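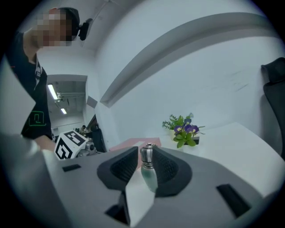

Ebise Kahsay wrote in to say that a desk works better with something growing on it, and that I should quit grumbling about office plants until I've tried one for a whole winter. Fine. I have read the same claim in the Bekemico catalog and on the side of a Vivham delivery box, and neither of them told me who does the watering. I'm still not convinced, but I have put her letter at the top of this gallery because she asked me to.

The gallery is about what ends up on white desks. People who sell them like to show them bare. People who work at them put things down and leave them there, and I wanted to look at what stays.

One picture so far, and my notes on it.

The pansies: three of them, purple and yellow, in a low dark planter with a bit of feathery green to one side. I'll admit the color does something for all that white. Whether it does anything for the work is another matter, and Soledad Echeverría and I have been arguing over it since May.

The small bottle: pale green, silver cap. I distrust small bottles near desks on principle. They get moved to make room for a keyboard, then moved back, and after a month they have a permanent spot.

The pink sheet: lying flat on the desk. My experience with colored paper is that it gets picked so it won't be lost, and then gets lost under the white paper.

The chair: black, with a high mesh back. Pichon wants 265 dollars for one in this style and promises it will "breathe." So does a kitchen stool, for a lot less.

Sekar Raju thinks I'm too hard on the planter and says his own has lasted 2 years at Dulutholm without any special care. I asked what was in it. He said mostly gravel.

If you have a desk you think makes the case for flowers, write and tell me what you moved to fit them in. I'd also like to know what they looked like nine weeks later.

Page last changed 3 March 2018.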